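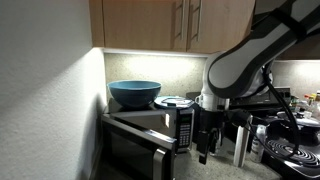
Jan 29, 2021

I finally got out to the Pridwood open day, and if you ride bikes in the woods and have even a passing interest in how helmets get made, put it on your list for next year. I drove up with Renata Ojeda from our club, we got lost looking for the turnoff (the sign is tiny, and it's behind a hedge), and we still made the first tour with time for a coffee.

Pridwood makes mountain bike helmets and a small line of knee pads, all under one long low roof. Oriana Valdebenito took our group through. She started with the foam room, where the little beads get steamed into a mold and come out as a helmet liner, still warm! She passed one around. It weighs next to nothing, and you do wonder for a second how that is supposed to look after your head when you meet a tree.

Then came the part everybody wanted, the drop rig. A helmet goes on a metal head shape, the whole thing goes up a rail, and down it comes onto a steel block. The bang is much louder than I expected, I jumped, Renata laughed at me. They had us guess which of 3 helmets had taken the hardest hit just by looking at the outside, and I got it wrong. The shell on the worst one looked fine, but the foam under it had a crack I could get a fingernail into. I've been riding in a helmet that went over the bars with me two summers ago, so that one's going in the trash this weekend.

Fit was next, with Patricio Echeverría at a long table of sample helmets. I've always bought a large. He measured me and put me in a medium with the dial backed off, and it was so much better, no wobble at all when I shook my head. His tip was to do up the chin strap first and turn the dial second, which I've been doing backward for years. The new trail model is called the Kesuvside, and it has a visor that moves up far enough to park your goggles under. I liked the dark green. I didn't like the buckle, which is one of those magnetic ones and kept grabbing at my beard.

Lunch was soup and rolls at long tables, and it was good soup. I sat next to Ignacio Espinoza, who rides the same loop I do and thinks the new bridge is in the wrong place. (He's right.)

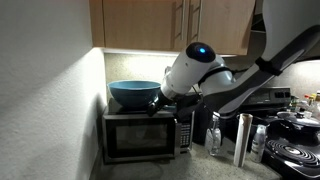

*Mixing bowl up on the microwave, kitchen counter.*

After lunch there was a short demo ride on the track behind the building. It was muddy and cold and I went around 2 times in a borrowed Kesuvside. Plenty of air through the front, and I forgot I had it on, so that's a good sign. My glasses fogged at the bottom of the hill, but they do that in everything.

Parking is free but fills up early, and you want boots for the track. The shop takes cards. They're opening the fit table again on Saturdays in February, and I'm going back with my daughter, who needs a small and won't believe me about the chin strap.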